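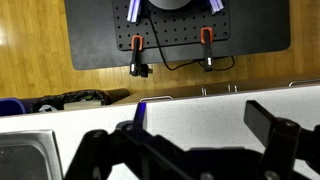 Slide 1. Wrist camera view over the kitchen counter, gripper at the bottom.

Leave this one up while people find seats. Don't start talking over the door noise, you always do that and then repeat yourself.

OK, hi everybody. I'm going to talk about a month of swapping grippers, and about one camera that changed my mind on which of them I liked. Most of you know me from the Tuesday meeting, so I'll skip the bio. The work was done with Ye-seo Bang and Carolina Torres, and if I say "I" when I mean "we," Carolina has permission to throw something.

What I want you to get from the slide is how much of the view the hand takes up. The whole bottom is black linkage and brackets, and then you've got a finger standing up on the right with its flat tip leaning in. That's the hardware the policy has to look past every single time it wants to see the counter. Keep that in your head, I'm coming back to it.

(pause, click)

Slide 2. The three hands.

We tried three. Halon is a parallel-jaw hand with short stroke, very stiff. Olis is a linkage hand, wider opening, fingers that swing in on an arc. Darko is the in-house one that Sang-wook Moon built, and he's in the second row, so be nice about the cable routing until he leaves.

Same arm for all three, same controller, same wrist mount height as near as we could get it. Swapping takes me 55 minutes if I have to redo the camera calibration, and I always have to redo the camera calibration. (If somebody laughs here, tell the shim story. If not, move on. The shim story is that I spent a whole evening chasing an offset that came from a paper shim left under the flange after the previous swap.)

Slide 3. What we asked them to do.

We wanted kitchen stuff, so: pick up a mug by the handle, pick up a mug by the rim, lift a sponge, take a spoon off a flat counter, pull a cabinet handle. The spoon is the mean one. Everybody's demo video has a mug in it and hardly anybody's has a flat spoon.

We did 600 attempts in total, split evenly over the three hands. Same start poses, same objects, and Carolina shuffled the order so I couldn't get lazy about resets.

Say this clearly because I got asked twice at the practice run: these are scripted grasps with a vision correction at the end. No learning in this part. The learning part is Ye-seo's and it's on slide 7.

Slide 4. The countertop problem.

Go back to the first slide here if the clicker lets you.

So, the counter. It's white with tiny gray and black flecks, really pretty, and I have come to hate it. Our depth estimate at close range likes texture, and you'd think flecks would be texture. But they're so fine that once you back the arm off a bit they blur together, and then you come in close and the matcher suddenly has a million little dots that all look the same to it. We got height errors on the counter that we never got on the lab bench. A few millimeters, which doesn't matter for a mug and matters a whole lot for a spoon!

The sink edge is the other one. Brushed metal, dark basin. For the final correction we now mask the basin out completely. Raili Kettunen suggested that over lunch and I argued with her for a good ten minutes before going upstairs and doing exactly what she said.

Also look past the counter to the floor on the left, where it's got that bright sheen. Auto exposure sees a patch like that and the counter numbers drift. We locked exposure in the second week. Do it in the first week. If you remember one practical thing from me today, please let it be the exposure lock.

Slide 5. Results, the part with the table.

Don't read the table out loud. Point at the spoon row and stop.

Halon won the spoon, clearly. Stiff fingers, straight travel, you can put the tips on the counter and just close. Olis lost the spoon, and the reason is the arc: as the fingers come in, the tips drop or rise depending on where you are in the stroke, so you have to move the wrist to compensate, and our controller was doing that a beat late. Sang-wook's Darko landed between them, which he says is what he wanted and I say is lucky.

On mugs it flips. Olis is lovely on mugs. It opens wide, it's forgiving if you come in crooked, and it doesn't shove the mug away on contact the way Halon does when you're off center. Of all the mug attempts where the approach was off by more than 55 hundredths of a centimeter, and yes I know that's a silly way to say it, Olis saved most and Halon saved few. (Change that to 5.5 millimeters before the real talk. Seriously.)

Cabinet handles: all three fine. Bar handles are easy, you hook them and go. I'd drop this task next time.

Slide 6. What the camera can see.

This is my favorite slide so slow down.

I'd ranked the hands by grasp success and I was ready to write that up. Then Soon-im Ko asked how often the object was visible in the wrist camera during the last stretch of the approach. I didn't know. So we went back and labeled 300 approaches by hand, which took Soon-im and me most of a week and a truly embarrassing amount of crackers.

For one of the hands the spoon vanished behind a finger in 122 of them. After that point the arm is running on memory. It's closing on where the spoon was. That can work fine if nothing moves! But if you're planning to train on this footage, you're handing the network a lot of pictures of bracket.

I'm leaving the hand's name off the slide on purpose, because I think it's the mount more than the hand. We moved the camera out and tilted it and the numbers got better, but then the camera bumped the faucet, so, you know. Kitchens.

Slide 7. Ye-seo's part.

Hand over the clicker. She has six minutes. Stand on the left so you don't block the screen, and don't answer questions for her.

If she's out sick: the short version is that her policy, trained on footage from Irnano, which is our teleop setup, did better with the less blocked view even though that mount had the weaker scripted grasp numbers. She's careful about how much she claims and you should be too. One kitchen, one arm, not many objects.

Slide 8. Lights.

Quick one. A light in the camera's view shows up in the color statistics. There's that little blue-violet strip glowing near the linkage on slide 1, very bright against the counter, and the two pale purple tubes back on the perforated plate. We tried turning on color normalization and the counter went yellow. We tried cropping and lost too much of the counter. What we have now is a fixed white balance and a mask over the strip, and it's fine, I'm not proud of it.

If anyone has a nicer fix, come find me, I mean it.

Slide 9. What I'd do again and what I wouldn't.

I'd shuffle the trial order again. I'd lock exposure, lock white balance and write both numbers on the sheet before the first run. I'd measure visibility from day one, next to grasp success, in the same table.

I would not swap hands three times in one afternoon. I would not trust my own labels after dinner. And I'd bring a second kind of countertop, even if it's just a board from the hardware store laid over this one, so we can tell a gripper problem from a fleck problem.

Slide 10. Questions.

Likely ones:

Force sensing? Motor current only on all three. Darko has space for a fingertip sensor, point at Sang-wook.

Why no suction? Spoons and mugs. Carolina tried a cup on the mug bottoms and has opinions, let her have the mic.

Cost? Don't get into it. Say we can send a parts list.

Can we get the labels? Yes, Soon-im is cleaning them up, they should be shared in November.

Thank Raili for the sink mask. Unplug your own laptop this time.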